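Corralling the Small Stuff, by Birdie Wojcik

I put off sorting my odds and ends for most of September, and when I finally cleared the table and got going it was a nice couple of hours, with the radio on and a cup of tea going cold beside me (as they do). So if you have a drawer of pens and caps and tubes waiting for you, take heart!

Start with the walls before you buy anything for the drawers. A mesh basket hung from a rail takes up no table space at all, and plain zip ties will hold it. Snip the tails close, or they catch your sleeve every time you reach in.
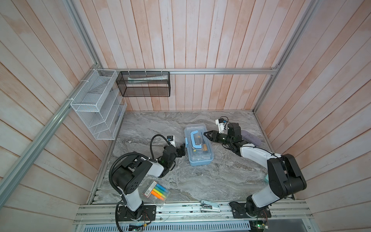
Black mesh basket and white wire organizer, both hung with zip ties.

Tubes of this and that are happiest lying down in a basket, where you can spot them through the mesh. The slanted wire kind I save for flat things, mail and coupons and such.

Now, bins. My neighbor Desmond Van Dusen swears by deep ones, but I like a plastic one with a lid that clips on, and if you can see through the lid, so much the better. Press each clip until you feel it catch, and try it once over the table before you trust it on a high shelf. 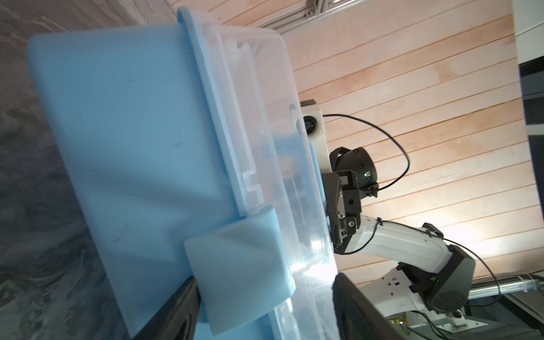 A wipe with a damp cloth and a drop of dish soap takes care of most smudges. Leave the lid off overnight before you fill the bin, especially if paper is going in.

When it comes to filling, I let the pens and other everyday bits share one open bin and give the oddly shaped things a clear container beside it.

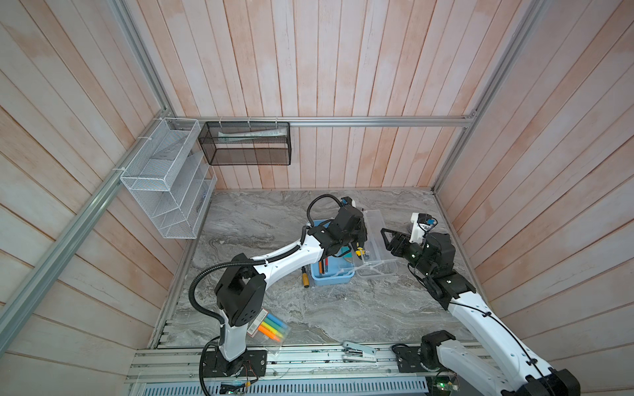 Leave the strays for last. There are always a few, and I give them until bedtime to find a home, then into the kitchen drawer they go with the rubber bands and the birthday candles.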